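Budgeting for a two-arm shelf cell

A shelf cell is a small enclosed bench where a pair of robot arms moves groceries between a floor and a shelf. I've planned a few with Jade Holroyd, and the arms are the easy bit to price! It's everything bolted round them that creeps up on you. 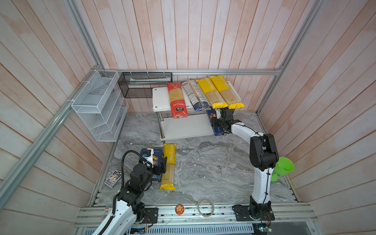
So start with the frame. Aluminium extrusion is sold by length, and Jade always orders up to 10 per cent extra (I used to grumble, I don't now). Then come mounting plates, cable guides and a shocking number of cable ties. Vetach quoted us £188 for rails and brackets, Trondard wanted more but delivered in 5 days, and we dithered for ages.

Put wrist cameras on their own line too, one for each arm, with the spare cables next to them.
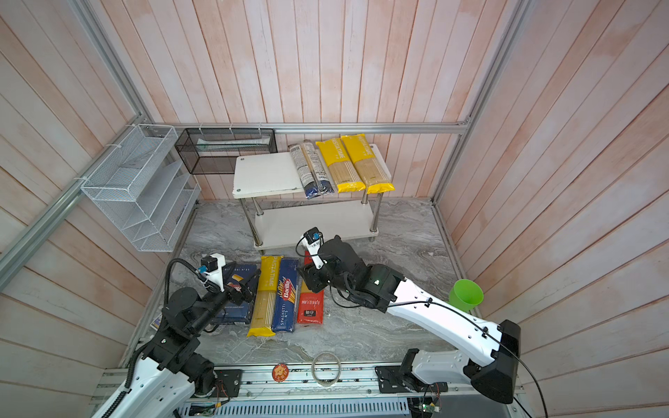
Test goods

Groceries are cheap, so buy a proper mix: stiff boxes, bendy plastic packets, things with clear windows. Pasta is lovely for this. I set aside £100 for it, and Shahab Nikzad, who signs off our orders, queried it twice. Boxes do get scuffed, so I'd plan to restock every April along with the gripper pads.
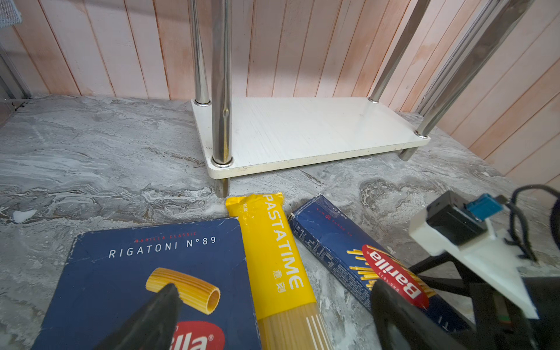
Boxed and bagged pasta on the marble-patterned surface, by the shelf's chrome legs.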